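参访记录：Totivberg 拆装数据采集车间

十一月，所里安排去 Totivberg 园区看一条示教数据采集线，运营方是 Warnik。此行目的比较单一：我们明年要自建一条小规模的采集线，想弄清楚场地、人员和质检三项的真实开销。以下按参观顺序整理，供组内讨论，未经对方审阅。

一、场地

车间在园区二号楼底层，原为仓库，层高足够，没有再做吊顶。工位共 39 个，其中多数做桌面收纳和包装类任务，靠北墙一排专做电子整机拆装。我们主要看的是后者。

工位间距比预想的宽，相邻两台机械臂的工作空间不重叠，之间留一条人员通道。照明统一为顶部漫射灯，每个工位另有一盏可调侧灯。侧灯的角度和亮度由排班表指定，每个班次更换一次，目的是让同一任务在不同光照下都有样本。讲解人员承认早期没有这么做，头两个月的数据光照过于一致，后来训练出的策略在傍晚靠窗的工位上成功率明显下降，那批数据现在只用作预训练。

地面贴有定位标记，台架用螺栓固定。每天开班前做一次手眼标定复核，误差超过 2 毫米的工位当天不采集，转去做标注或维护。

二、采集方式

采集以遥操作为主。操作员坐在工位侧后方，用主手控制从臂，画面来自固定相机和腕部相机，两路同时显示。记录内容包括各路图像、关节角、夹爪开度、末端力矩和操作员的踏板信号。踏板用于切分子任务：踩一下表示上一段结束、下一段开始。分段标签由操作员当场口述，后台转写，再由标注员核对。

原以为踏板切分会很粗糙，看了回放后觉得可以接受。切分点与实际接触变化的偏差多数在半秒以内，后期标注只需微调，比全部靠人工回看省事得多。不足之处在于操作员疲劳时会漏踩，漏踩的片段要整段退回，不能只补一个标签。

时间同步用硬件触发，图像与关节数据共用一个时钟。力矩数据的采样率高于图像，存储时保留原始频率，训练时再降采样。我们现有的方案是存储前就降采样，这一点应当改。

一条示教从复位姿态开始，到回到复位姿态结束。中途失手不中断，操作员应继续完成恢复动作，整条保留并打上“含恢复”的标记。Warnik 对这类样本的需求高于完全顺利的样本，给操作员计件时两者权重相同，以免有人为了赶数量而丢弃失手的片段。

三、任务编排

任务由一套名为 Trimatis 的排产软件下发。软件为每条示教生成一张任务单，写明对象编号、初始摆放、侧灯设置和要求的动作序列。初始摆放有随机扰动，台面上的角度和位置由软件给出，操作员按投影线摆好后确认。摆放确认有照片留底，和示教数据一起归档。

电子拆装目前开放的子任务不多，包括拔插数据线、取放硬盘托架、整理线束和开合卡扣。拆散热器、取处理器之类的动作暂不采集，理由是样件损耗太快。拧螺丝单独由另一组工位负责，末端换成电批，数据格式也不同，这次没有看到。

样件由 Cárdenas 供应，都是回收的旧整机，到货后先断电检查、清灰、编号，再入库。旧机型号杂，对采集是好事，机箱结构、走线和线缆颜色的差异基本靠样件来源解决，不必另行设计。代价是入库登记很费人工，每台都要记录板型、接口位置和缺件情况，登记不全的样件软件不会派发。

四、现场观摩

我们在拆装工位停留的时间最长。旁观的对象是台式机箱，侧板已取下，主板朝外，夹爪从下方伸入箱内。这类任务的难点集中在遮挡和柔性物体上：线束的形状每次都不一样，夹爪进入后固定相机往往看不到接触点，只能依靠腕部画面。

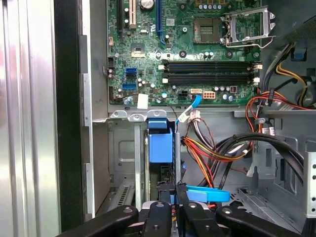

图1 腕部相机画面：夹爪伸入机箱下部的硬盘托架区域，主板上处理器插座与内存插槽均为空置

从腕部视角看，托架附近可供夹爪活动的空间并不宽裕，近处还有一圈蓝色 SATA 线，线束也从机箱中部穿过。操作规程对这种情况有一条专门要求：接近目标前先看线，必要时先将线拨开，拨线动作单独成段。规程没有规定拨向哪一侧，由操作员判断，意在保留策略的多样性。我个人对此有保留，同一初始状态下出现两种相反的拨法，对简单的回归类模型未必有利，要看下游用什么模型。

力矩曲线的显示放在操作员屏幕右下角，超过阈值时变色但不强制停机。强制停机只由从臂控制器的硬限位触发。讲解人员称，软阈值设得太低时操作员动作会变得迟疑，采到的轨迹停顿很多，后来逐步放宽到现在的数值。具体数值没有给。

五、质检与产出

质检分两道。第一道自动检查，看丢帧、时钟跳变、关节越界和标签缺失，不合格的直接退回。第二道人工抽检，每批抽 13 条，有一条动作与标签不符则整批复看。

参观前一周，电子拆装类入库的合格示教为 883 条。对方没有提供退回率，问了两次，答复都是按任务不同差别较大。据现场屏幕上的队列长度看，人工抽检是当前的瓶颈，自动检查之后积压明显。

另外注意到一个细节：抽检员看的是三倍速回放，遇到接触阶段自动降回原速。接触阶段由夹爪开度和力矩联合判定，判定逻辑很简单，但节省的时间可观，我们可以直接照做。

六、对我们自建线的几点意见

1. 工位数先按四个规划，其中一个留作标定和备件轮换，不计入产能。
2. 硬件触发同步必须一次到位，后补的成本高于初装。
3. 侧灯轮换和初始摆放扰动应写入任务单，不能交给操作员自行把握。
4. 样件登记需要专人，至少半个工时。台账字段可参考 Warnik 的做法，但接口位置一栏建议改为拍照加框选，手填太慢。
5. 含恢复动作的样本与顺利样本同等计件，此条建议照搬。
6. 拨线一类动作的方向是否约束，待模型组确认后再定规程。

未解决的问题有两个。一是腕部相机在箱内的曝光控制，现场采用固定曝光，暗处细节不足时靠侧灯补，效果如何需要拿到样例数据后再评估。二是数据授权，对方表示可提供少量样例，但格式说明需另签协议，文本已转交科研管理部门。

附：往返交通及园区登记流程见组内共享目录，进入二号楼须穿防静电鞋套，门口领取。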